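Floor marking (robot work areas)

Floor marking is the habit of putting lines on the floor to show where a robot works, where people may stand and where carts and stools get parked. I look after this page on the Trostau workshop wiki, and I've laid a fair amount of the tape myself, so expect opinions (I have plenty!).

Origins

Our rules grew out of a short handout from Bisov, the supplier who fitted out our first work area. It had a drawing, a paragraph on tape colors and very little else. Calado, our sister shop, added the part about parked carts after a long July of people shoving them wherever they fit. I folded both into one text, and that text is rule sheet 2421, still the one in force here. You may run into an older number, 2744, on printouts near the door. Please throw those out if you see one!

What the lines mean

A closed yellow outline is a parking spot. Whatever belongs in it goes back in it, casters and all, before a run starts. The arm's planned path is worked out on the idea that things are where the floor says they are, and a stool that has drifted a hand's width is enough to spoil a run. Lines are 2 inches wide, everywhere, because mixed widths made people guess at meanings that weren't there.

Carpet tile is harder to tape than sealed concrete. Vacuum first, press the tape down with a roller, and cut the corners square instead of folding them. Folded corners catch on casters and lift. I like to leave some 70 centimeters of clear floor beside a parking spot so a person can walk past with a crate, though the sheet only asks that the way be kept open.

Large and soft items

Handling big panels is where good practice gets interesting. A long part held by one corner reaches a lot farther than the hand does, so the clearance has to be figured from the far end of the part. Soft and shaggy things are another story, they hang and shift and fill up a close-in view, and the sheet asks for slower moves with them.

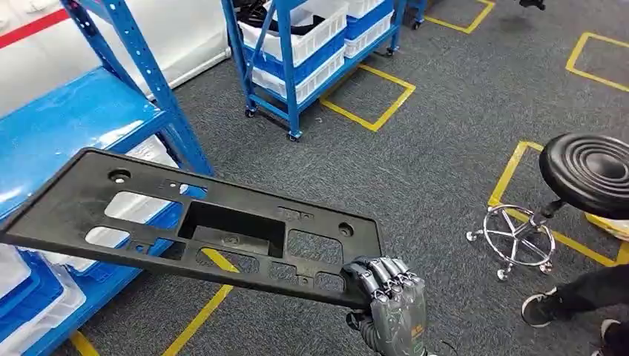
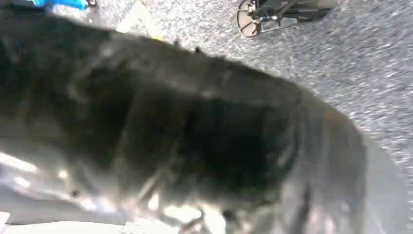 Taneo wrote on the talk page that the sheet should set one speed for all soft items and stop leaving it to whoever is at the controls, and that a limit with no number in it is only a suggestion. I see the point, and I went back and forth on it for a while. My trouble is that a thin cloth and a thick pile behave so differently that a single figure would be too slow for one and too quick for the other. For now the wording stays, and the talk page is open if you want to pitch in.

People inside the lines

Stand where the person at the controls can see you, and say so out loud when you step in or out. Closed shoes, nothing dangling from the neck, long hair tied back. If you need to reach toward the part, ask for a stop and wait until you hear "stopped" before you move (a nod doesn't count).

Upkeep

Check the tape at the start of a shift and replace any stretch that has lifted or gone gray. When a layout changes, pull up the old lines the same day. Ghost lines are my pet peeve, and on carpet the leftover glue picks up dirt and shows for months.

See also: Cart parking; Stop calls; Crate labels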